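4.2 Collecting the demonstrations

We started out thinking we'd do everything by hand guiding, and we gave up on that pretty fast. You can't grab the wrist of a simulated arm, so our first try was a passive twin on a desk that Janka pushed around while the simulated one copied it. It worked fine for big sweeping moves and it was miserable for anything close to the counter (her elbow kept ending up exactly where the twin wanted to go). So all the demonstrations we report are remote control ones, recorded through Jillier, our little teleoperation front end, with a handheld controller for the gripper pose and one trigger for the fingers.

The scene is the kitchen counter from our Dornness set. We like it because it's cluttered in a way that annoys the operator: tools, kitchenware and food all share one marble top, and you have to think about your approach before you go down. Figure 3 has the arm low over the square plate, with the glass right beside it and the wrench on the other side. 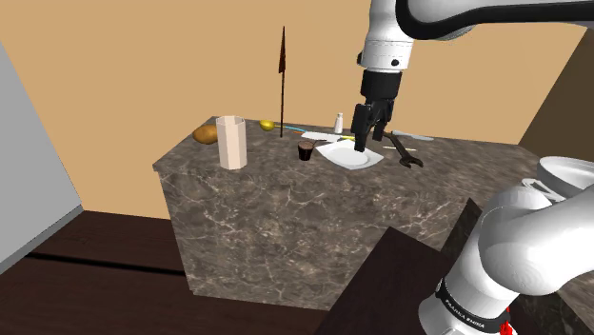 Figure 3. Gripper just above the white plate on the simulated counter, fingers close together.

We had 7 operators, and each of them got a practice block before anything was saved. I was one of them, and I'll admit my early runs were the worst of the lot! What I kept doing, and what Jozefína Kolář spotted when she went through the logs, was dropping straight down too early and then fixing my position sideways at plate height. A person watching would hardly notice. A policy trained on it learns to wander sideways too, and it does so with great confidence. After that we told everybody to line up high, pause, and then come down in one go, and we left the pause in the data.

Altogether we kept 350 demonstrations. Another 89 were thrown out, mostly for dropped tracking, plus a batch from one Saturday when the controller clock had drifted and the finger commands landed late. We did try to rescue those by shifting the timestamps, but the shift wasn't constant within a run, so out they went.

Camera placement mattered more than I expected. Operators who worked from a single view were fine left to right and bad at judging height, so Jillier lets them flip between viewpoints in the middle of a run, and the policy gets the same views at training time.
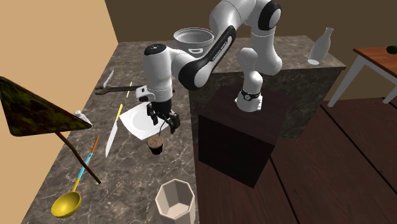

Small containers were where the operators slowed down the most. With a cup near the corner of a plate you have to decide where each finger goes before you descend, and people had quite different habits. Some turned the wrist until both fingers cleared the rim of the plate, others came in square and just went slowly. We didn't force one style. Mixing them did hurt the plain cloning baseline (it likes to average two good grasps into one bad one), and this is the main reason we use the Kuruc action head in Section 5, which can keep several modes apart.

We also logged every trigger press separately from the actual finger width. The two disagree whenever the fingers are blocked by something, and we train on the width. Runs were stored at the full control rate and thinned out by a factor of 6 before training. The Hondilden split is done by operator, so the held-out person's habits never show up in the training data.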